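### 4.2 The rim of the sink as a storage place

In the first part of our study we looked at shelves and cabinets, which are the places that people name when they are asked where they keep their bathroom things. In this part we turn to a place that almost no participant named in the first interview, although it was in use in most of the homes we visited. We mean the flat border of the sink, which we call the rim.

The material comes from 21 homes in Trirovdale and 17 homes in Plosdale. All of them are rented apartments with one bathroom, where the toilet and the sink share the same small room. Each home was visited two times, the first time in the morning and the second time in the evening of another day. During the visit the resident was asked to put the bathroom in order "as you would do before a guest comes", and to speak freely while doing it. The interviews in Trirovdale were made by Abena Nyarko and the ones in Plosdale by Dorian Hoarau. Both interviewers used the same guide, which was first tested in a smaller project in Mahama and then shortened.

We define an object as *resident* on the rim if it was found there in both visits, and as *passing* if it was found there in only one of them. The definition is simple and it has a weakness. A bottle which is used up between the visits and replaced with another brand is counted as resident, while a bottle which is moved for one day to the shower is counted as passing. We decided to accept this, as the participants themselves spoke about "the soap" or "the body wash" as one thing with one place, and did not care much which bottle it was.

Bottles with a pump were the most common resident objects. The participants gave us two kinds of explanation. The first one was about the hands: a pump can be pressed with one hand when the other is dirty, and therefore it should stand where the hand arrives first. The second one was about the bottle itself. A tall bottle does not fit under the low shelf of many bathroom cabinets, and if it is laid down it leaks. One participant in Plosdale said that she had bought a cabinet from Raneo exactly for such bottles, and after two weeks they were all back at the sink, "because the door was one more thing to open with wet fingers".

Body wash deserves a separate comment. We expected to find it in the shower, and in many homes this was the case. In other homes it stood at the sink next to a hand soap, or it did the work of the hand soap. When we asked about it, the answers were short. Several persons said that it smelled better than the soap they had before. One man said that he had never thought of them as two different products.

The side on which the bottles stand was more regular than we thought. When the faucet is mounted in the middle of the back rim, the bottles are divided between left and right, and the division often follows the persons in the household. When the faucet is mounted at one side, the opposite side becomes free, and the bottles gather there in a group. Figure 4 shows a sink of the second type. The faucet is on the far right rim, and the bottles are kept along the left, with a tall LUX body wash and a smaller white bottle in front of it.

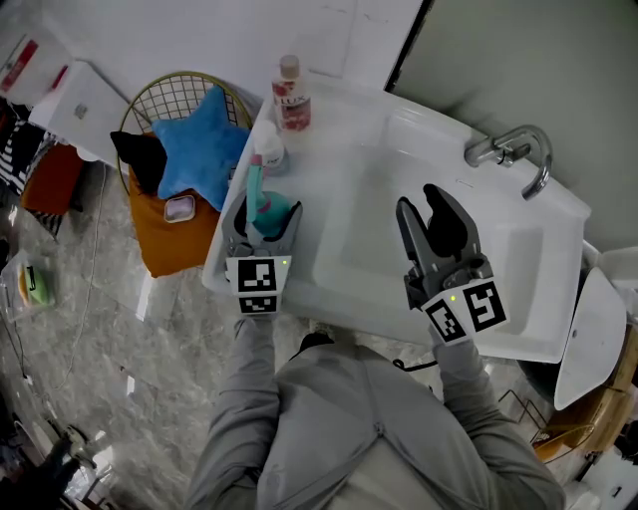 **Figure 4.** Sink with the faucet on the right rim and the bottles on the left. A wire basket stands on the floor beside the sink.

In homes with this arrangement the participants seldom wanted to move the whole group to another place. What they did before a guest comes was to change the order inside the group. Bottles were turned so that the label looks to the room, the tall ones were put behind and the small ones in front, and the dried soap was wiped from around the pump. Some took every bottle away, wiped the rim and put them back in the same positions, and called this "cleaning the sink" even when the basin was not touched.

The floor near the sink followed a different logic. Baskets of wire or straw were used there for things that wait for a decision, and these things did not always belong to a bathroom. In the basket of Figure 4 there are a blue plush pillow in the form of a star, a black cushion and an orange-brown cloth. Other households kept towels, magazines or children's clothes in such baskets. While the rim was put in order bottle by bottle, the basket was normally treated as one object. It was lifted, the floor under it was swept, and it was placed back with its content unchanged. A participant in Trirovdale told us that the basket "is already tidy, it is a basket".

A stool was treated in a way that lies between these two. It was cleared when something lay on it, but the things from the stool went mostly to the basket and only seldom back to the room they came from. For this reason we coded the stool and the basket together in the analysis of paths, and we return to them in Section 4.3.

The difference between the two towns was small for pump bottles and larger for the little bottles without a pump, which were more often passing objects in Plosdale. We do not want to read too much in this result. The evening visits in Plosdale were made in April, later than planned, and several households had started their spring cleaning before we came.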